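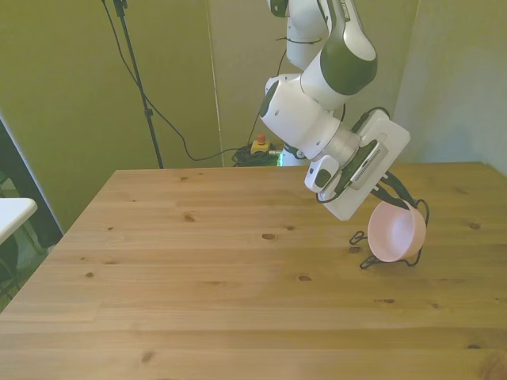

A light-brown wooden table with plenty of room on it.

Buy the big table. I mean it! My wife and I ate at a little round thing for eight years, and when we moved to Hestport we went the other way and got one that seats 14. Friends asked who was coming. Well, they were, as it happened.

A big table changes what you say yes to. You can leave a jigsaw puzzle at one end and still have supper at the other. The kid next door does her fractions while I chop onions, and if her brother turns up hungry there's a chair for him too. Last June we fed 36 people in two sittings (paper plates, I admit it) and I have never heard our house so loud.

I know the case against. Rooms are small, rents are awful, and a folding table is a fine and sensible thing. But people who have the space keep giving it to a couch the size of a boat, all of it pointed at a television. Give some of it back! Ours came secondhand, scratched, with one leg that needed a shim, and I would pay double for it tomorrow - scratches and all.

Vilmos Csizmadia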